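The snack boxes at Pranelent go out in May and again in the fall, and for most of the year between they are a matter of spreadsheets. For the three weeks of packing they take over a spare room in a house in Barberg, with a table, a cloth and a great many small bags of crackers.

The woman who runs the packing did not want her name used. She has done it since the club had 40 subscribers. The fall mailing this year is 616 boxes.

"People think you just drop things in," she said. "You can do that with ten boxes. After that you start getting complaints about crumbs."

Her method starts with the table. It is cleared completely the night before, wiped down, and covered with a tablecloth. She has tried working on the bare top and did not like it. The foil bags slid when she reached across them, and a couple always ended up on the floor.

The bags are then sorted by how easily they break. Crackers go in last. Anything with hard candy or nuts goes at the bottom, and the soft pouches are used to fill the gaps in between. She said she does not use shredded paper, which costs money and gets into people's carpets.

"The bags are already full of air," she said. "That's your padding. If you stand them up against each other, they hold each other still."

She packs one box slowly at the start of every session and leaves it open where she can see it. The rest are copied from that one. When a product runs out and has to be replaced, she takes the sample box apart and starts over, even if the new bag is nearly the same size. A difference of half an inch is enough to keep the lid from closing.

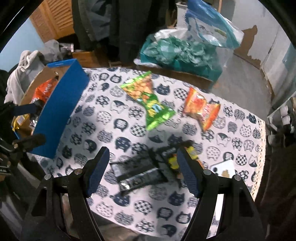 A former subscriber in Wuisan sees it differently, and wrote to the club last year to say that she would take a plain padded envelope and two more bags of crackers over any box, however well it was packed. Her point was that the box goes straight to recycling and the crackers do not.

The packer has heard this before. She said the club tried envelopes once, for a single mailing, and that too many of the crackers arrived as powder. Refunds cost more than the boxes would have.

"I understand the argument," she said. "I'd like more crackers too. But you have to be able to pick them up."

The boxes come flat from Dridomine and are folded as needed. She used to fold the whole order on the first day, until the stacks blocked the closet and she could not get to her coat. Now she folds enough for one evening and leaves the rest in the hall.

Weight is the other limit. The heaviest box she has sent was 762 grams, and it went into a higher postage band. She found out at the counter. Every finished box now goes on a kitchen scale before it is taped, and if it is over, one of the dense items at the bottom comes out and something lighter goes in.

Asked what subscribers get wrong about the job, she said most of them believe the choice of snacks is hers. It is made months earlier by the people who do the ordering. Her only request to them has been no glass jars and nothing in a tube longer than the box.

She does eat some of the stock. Bags that split during packing cannot be sent, and she keeps them in a bowl in the kitchen. Last season there were 3.

"That's a good season," she said. "I had to buy my own."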